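Report on the Visit to the Fostavora Open Day

Module: Automation in Everyday Settings
Group: 7

1. Purpose of the visit

As part of the module, students were required to attend a public demonstration of current robotics work and to report on its relevance to their own project. Our group attended the June open day held by Fostavora, which studies how household tasks can be taught to robot arms. The visit began at 9.30 in the morning and ended shortly after lunch. There were 30 places for students and all of them were filled.

2. Programme

The morning opened with a short talk on the Tusetik project. Its aim is to build a library of ordinary kitchen actions, each carried out by a person using hand-held grippers fitted with a camera. At the time of our visit the library held 3731 recordings, of which 148 had been set aside for testing. The speaker explained that the choice of objects matters a great deal, as thin or shiny items are harder for the software to follow than large plain ones.

Visitors were then taken in small groups to the kitchen where the demonstration was given. The task concerned utensils and their holder. Staff answered questions between attempts, and students were asked to keep behind a line near the door.

Two grippers were in use, one for each hand. The fingers have blue pads at their ends, and these face each other across the gap. The holder stood on a blue tabletop with several long-handled utensils in it, and two slender sticks, one black and one pale wooden, lay on the table in front.
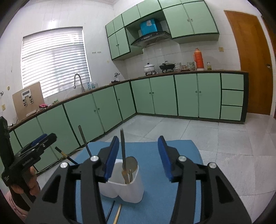
3. Observations

The group noted that the work depended heavily on the skill of the person holding the grippers. Slow, steady movements were preferred, and staff told us that hurried recordings are usually rejected. Thin objects needed a careful approach from the side - a point that our own plan had not allowed for.

A second session, led by staff from Romar, covered the labelling of recordings. It was shorter than advertised and there was little time for questions. The printed Soltani guide handed out at the end filled most of the gaps.

4. Relevance to the project

Our project deals with the sorting of cutlery by a fixed arm. Following the visit, the group agreed to add thin wooden items to the test set and to record each task from a clear starting position. The budget remains unchanged. The revised test plan is attached as Appendix B.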